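Subject: Re: [plenside-dev] Bimanual handover: plan rejected after grasp, sometimes
From: Mirko Bellini
Date: 16/06/2020
List: plenside-dev

> The right arm picks the ball and moves to the exchange pose. The left
> arm then fails to get a plan, error 165, "start state in collision".
> No contact on the real robot, nothing close to it. If I call clear_attached()
> and retry, the plan goes through. It happens on perhaps one cycle in
> ten. We are on the May build with the stock scene monitor. Is this the
> padding again, or should I be looking at the octomap?
>
> Fagerlund, Hulldale cell

Neither, I think, although the octomap is involved at the end of the chain.

I went through the log you attached. The failure at line 2907 is a start state check between left_finger_link and an object named ball_0. The ball attached to the right gripper is named ball_1. So there are two balls in the planning scene. One is attached and moves with the right arm. The other is a stale world object, left near the last detected position, and the left gripper goes through it on the way to pregrasp. By the time you request the second plan the left arm is already inside the stale sphere.

The duplicate comes from the tracker. When the right gripper closes in, the ball is partly hidden and the detector drops it. The track expires, a new ID is issued at the next good detection, and the attach call uses the new ID. The remove call in your script is issued against the old ID only if the tracker has published an expiry message, and that message goes out on a timer of 1000 ms. If the attach arrives first, nothing removes ball_0. Your one in ten is consistent with that window.

I tried it on our cell with a similar layout: two arms on the far edge of the table, a tennis ball between them, a mat and a bin on the right arm's side. 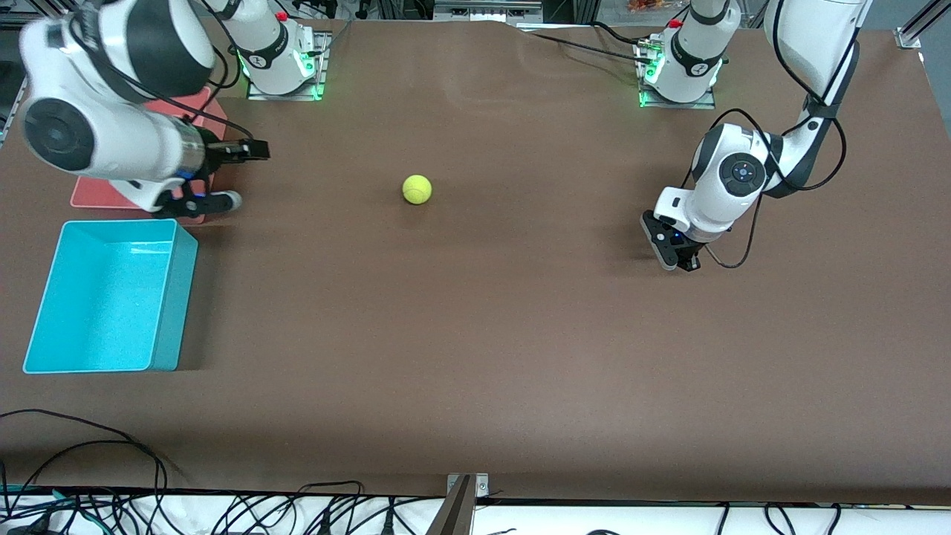 Does clear_attached() fix the underlying problem? It only hides it: the call forces a full scene resync as a side effect, and the resync is what drops the stale object, so you lose a correct attachment in order to get rid of a wrong world object.

After that call the left arm is planned with no ball in the right gripper at all. It works for you because the exchange pose is generous. With a larger object you would get a real collision and the planner would have no reason to object.

What I suggest, in order:

Set scene.expire_on_attach to true. It is off by default in the May build. With it on, attach removes every world object of the same class within match_radius of the gripper frame before adding the new one. Keep match_radius a little over the ball diameter. If you make it too large and you have several balls on the table, it will remove the neighbors as well.

Do not attach by tracker ID. Attach by grasp handle, which is fixed when the grasp is computed and does not change when the track is lost. The call is attach_grasp(handle, link). The older attach_object(id, link) is still there and still has the race.

Add both finger links of the receiving gripper to the allowed contact list, but only for the exchange phase, and remove them in the same block. I have seen scripts where the entry is left in for the whole session - then every later check between the fingers and the ball passes silently.

About the octomap: attached bodies are filtered out of the cloud, with the padding you set. The world copy is filtered too. Once you remove the stale copy, the voxels at that spot are open to updates again, and if the cloud is older than the removal you can get a small island of occupied cells where the ball was. It clears with the next two frames. Put a wait_for_scene() after the attach and before the left arm request. The timestamp it compares is that of the cloud, so make sure the camera driver and the planner host share a clock. On Fukivow drivers the stamp is taken on arrival at the host, which hides a skew of this kind instead of reporting it.

I have a patch that makes the expiry message synchronous with the attach request and drops the timer. It passes the existing scene tests, but I have not run it with more than one tracker publishing - if anyone on the list has such a setup I would like a log before it is merged. The branch is sync-expiry. It changes the signature of on_track_lost(), so plugins that override it have to be rebuilt.

Fagerlund, could you rerun with scene.log_level = 2 and send only the part between the right arm's close command and the error? The scene diff is printed at that level and it will show directly if ball_0 is still present. Please also include the value of match_radius as read at runtime. The yaml file is sometimes overridden by the launch arguments.

Mirko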